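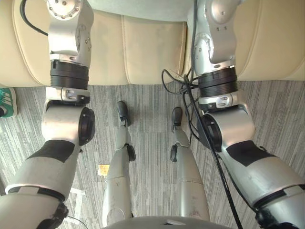
The Meltau is a two-legged, two-armed robot built at the Pettigrew works in Jerkham. This article covers its routine care, most of which is carried out where the machine is used. Software updates are handled separately.

Cables

Several of the cables run outside the casing. They are the first part to wear and are checked before every session. The arms are moved slowly through their full range while a second person watches for any cable that pulls tight or catches at the elbow. Loose strands may hang free during a check but are clipped back before the robot walks.

A damaged cable is replaced whole. Early owners spliced them, and the handbook has warned against this since its 3rd edition – a splice stiffens the cable and moves the bend to a weaker place.

Joints and collars

The ribbed collars keep dust away from the joints beneath. They are wiped with a dry cloth; oil makes the ribs swell. Elbow screws are tightened by hand every 1,235 hours of running, and the elbow bearings are changed at 4,000 hours. Wrist fittings have no fixed interval and are changed when play can be felt.

Hands
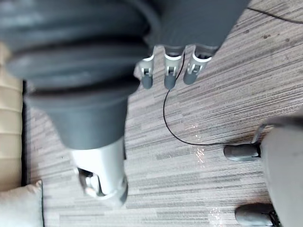 Fouad Geagea wrote in the owners' newsletter that the handbook gives too little space to the fingers, and that a stiff hinge pin in his own machine had been mistaken for a motor fault for most of May. The pins are now brushed clean before any motor test is run. Each finger is then bent and released on its own, with the power off.

Feet and flooring

The feet may be used on carpet, though fibres collect in the fittings and have to be picked out with tweezers. On hard floors the soles wear faster. Bumer supplies replacement soles in pairs, and both are fitted together so that the legs stay level.

Records

Each robot has a paper log. The longest known belongs to Bijan Zarei and reached 2,795 entries before the machine was retired. Entries give the hours run, the part touched and the initials of the person who did the work.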